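Julard hand-held gripper cell

The Julard cell is a small work station in which a person, in place of a robot arm, carries a pair of hand-held grippers and works at a table, so that the motions can later be taught to a machine. It grew out of the older Vass bench, and it is a friendly thing to look after once you know its ways. Each gripper carries a marker cube, and wiping the cube faces with a soft dry cloth is the first job of any shift.

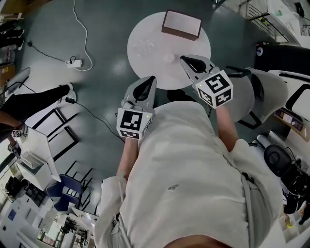 Grippers with marker cubes, held over a round white table.

Setting up begins with the jaws -- open them fully, close them gently, and feel for any drag in the pads. A worn pad is swapped on both grippers together, so that the 2 sides keep the same bite. The Eveo software then runs a short check of up to 578 readings, and it is well worth letting it finish.
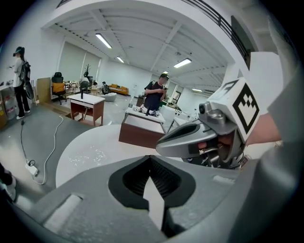

If the check fails, the usual cure is to reseat the cube and tighten its mount a little before starting over. Spare mounts are listed in the Arketix parts book.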